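Open day at the Sekbridge lab, who else went?
Forum: Shows, Visits and Demos

tinlizard
October 25, 2018
Just got back from the Gudeta open day in Sekbridge and I'm still buzzing! They let you stand right by the tape and ask the operators anything. I stayed for the office chair session twice (skipped lunch for it, no regrets).

m_orrin
Was that the arm going in under the seat? We drove over from Cundton, 36 miles, and the line was so long we only caught the end. Looked slow to me.

tinlizard
Slow, sure, but it's a horrible spot to work in. Black plastic, black mesh, black bracket, everything shiny in one place and dull in the next. I can barely find the lever under my own chair.

padfoot63
Agree with m_orrin. The Utex demo in May had bins flying. This was one arm and a chair.

tinlizard
Bins are all the same shape though! Look at what it has to deal with down there, with that row of four tabs under the seat and the big column right next to them.

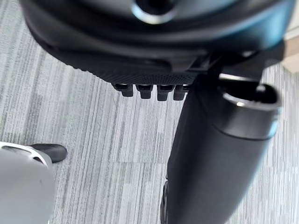 The operator told me they've logged 600 runs on furniture so far, and that carpet with stripes gives them more grief than plain floor. I could have listened to her all afternoon.

m_orrin
OK, the carpet thing is interesting. I'd still like to see it go faster.

padfoot63
Same. Is there another one in spring?

tinlizard
They said May, same building. Get there early and park behind it.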